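Right, thread on the Lostarel council diary thing, been up since six reading the release so you don't have to. 1/

So. The mayor's office has been refusing for 4 years to publish who the mayor meets. Last night, gone half ten, they put the lot out. One PDF, 361 pages, not searchable. Scanned sideways in places.

509 meetings listed. That's the offical number on the cover sheet, I haven't added them up myself.

First thing. The diary only gives surnames and a room. No subject line. So you get "Peng, Room 8" and that's your lot. Which Peng? There's Peng the planning consultants and there's a Peng on the school board. Asked the press office. "We would refer you to the published document." Cheers.

Second thing, and it's the big one for me. The Uvwood land sale. Council voted it through last December. The mayor told the full chamber she'd had "no private contact" with the buyers before the vote. On tape, you can go and listen.

Page 212. Prusau, Room 8. Then again a fortnight later. Then a lunch. All before the vote.

Prusau are the buyers. For anyone new here.

Now – to be fair – a meeting isn't a crime and a lunch isn't either. Might have been about the bus depot, they've got a bid in for that too. But then say so. Don't stand up in the chamber and say none.

Lies Dierckx (opposition, Uvwood ward) has already put in a written question. She's asking for the notes from all three. Her words to me on the phone this morning: "I asked her straight, in public, and she looked at me and said no. I'd like to know what I was being told." Think that's about as cross as I've heard her.

Mayor's side, because I did ask. Spokesman says the diary is a "planning tool" and things in it didn't always happen. OK. Which ones didn't? He'll come back to me. That was at nine.

Someone's replied asking if the diary was ever meant to be public. Yes!! It's in the council's own rules, section on openness, went through on a show of hands. The office just decided a "summary" would do and then didn't publish the summary either.

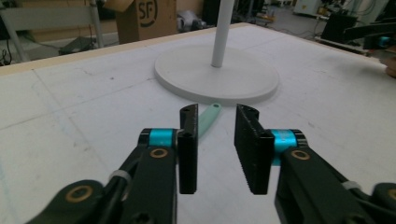

Back to the gaps, because there's a whole run of days in spring with nothing in at all. Not even the regular Monday briefing. Either she had nobody in for weeks or those pages got lifted out before scanning. Page numbers carry on as normal so I can't tell. Two white cable ties on those black arms, holding the cabling along them, which is more than I can say for this PDF. If you worked in that building in the spring and kept your own calander, my messages are open.

Also several entries just say "private". Fine for the dentist. Less fine when it's in the big meeting room with the deputy listed as well.

What happens next: written question has to be answered before the next full meeting. Dierckx wants it taken in the open session, chair hasn't said yet. I'll be in the gallery either way.

Going to keep going through it tonight, still got the back third to read and that's where the travel is. If you spot something send me the page number pls, not a screenshot, I can't find anything from screenshots.

Update – spokesman rang. The Prusau lunch "did take place". Won't say what about. Won't say who paid. More when I've got it typed up.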